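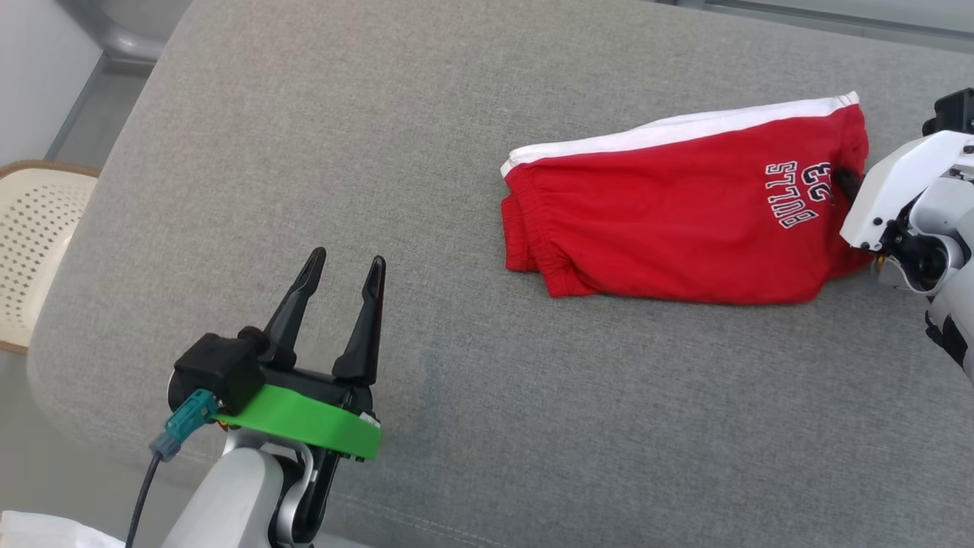
Red shorts, folded on the gray sofa cushion

Home Recipes Laundry Cleaning Mending Garden About me Contact

Summer sports clothes: how to wash, dry and fold them so they last

by Austra Sakalauskas

My family has three people who play sports, and from May to September the washing machine has almost no rest. Shorts, jerseys, socks, then again shorts. Many readers of this page asked me how I keep the colors strong and the printed numbers without cracks, so I collected my habits in one place. Some of them I have from my mother, some I learned after ruining good things.

Before the wash

Empty the pockets and turn everything inside out. Printed letters rub against zippers and against the drum, and after one season you see small lines in them. When the print is inside, it is protected much better. Also tie the cord at the waist in a loose bow, or it will come out on one side and you will spend the evening with a safety pin.

Grass marks I treat the same day. I put a little liquid soap on the mark, rub it with fingers and leave it for 10 minutes. Do not use a hard brush on smooth fabric, it makes the surface rough and this you cannot repair.

For clay and mud it is the opposite: wait. Let the mud become fully dry, take it outside and shake it. What stays you can brush away with a soft brush. Wet mud only goes deeper when you rub it.

Red things

Red is the most difficult color in my house. The first two washes I always do separately, in cold water. If you are not sure about a garment, wet a corner of it and press it with a white napkin. If the napkin becomes pink, wash this garment alone again.

People write to me about vinegar. I put 200 ml of white vinegar in the last rinse sometimes, for the smell. It does not fix the color, I tested it with a cheap red towel and the towel continued to bleed. Never put vinegar together with bleach, this is dangerous for breathing.

Soap and softener

Use less soap than the box says if your water is soft. Too much soap stays in the fabric, and then it smells again after a short time of wearing. I use Kļaviņa liquid, the one without perfume, but any simple liquid for colors is good.

Softener I do not use for sports clothes at all. It leaves a thin layer, and the fabric does not take the sweat so well anymore. For towels the same.

Drying

The dryer is the enemy of elastic. If a waistband is wavy and tired, most often it comes from heat. I hang shorts by the waistband with two pegs, in the shade. In rainy weeks I use the Skatico rack in the hallway, with the window open a little. It is not a beautiful rack, but it has stood there since we moved in and it does not fall.

If you must use the dryer, choose the low program and take the clothes out while they still feel a bit damp.

Folding

I fold on the sofa, my back does not like the low table. Shorts I fold like this:

1. Lay them flat, front side up, and smooth them with the hand.
2. Fold one leg over the other, so the seams meet.
3. Push in the pointed part at the back, so you get a straight side.
4. Fold from the bottom to the waist, once for short ones and twice for long ones.

Put them in the drawer standing, like books. You see all of them and you do not destroy the pile every morning. Thin slippery fabric does not want to stand alone - put a shoe box in the drawer and it will hold them.

Ironing is usually not necessary. If you want it, iron inside out on the lowest heat with a cotton cloth between. Directly on a print the iron must never go. I have one jersey with the shape of the iron on it, my son still wears it for painting the fence.

For the winter

In February I take out the summer box and check everything before the season. Loose elastic I change, small holes I sew, and what is too small goes to the neighbor's children. Clothes must be clean and completely dry before they go in the box - old sweat makes yellow marks which appear only months later.

19 comments Share 2 Print

Recent on this page
How to clean a washing machine that smells
Changing elastic in a waistband without taking it all apart
Claltari wool soap, my test after one winter
Small repairs to the Natano ironing board
Where do the socks go? Ideas from readers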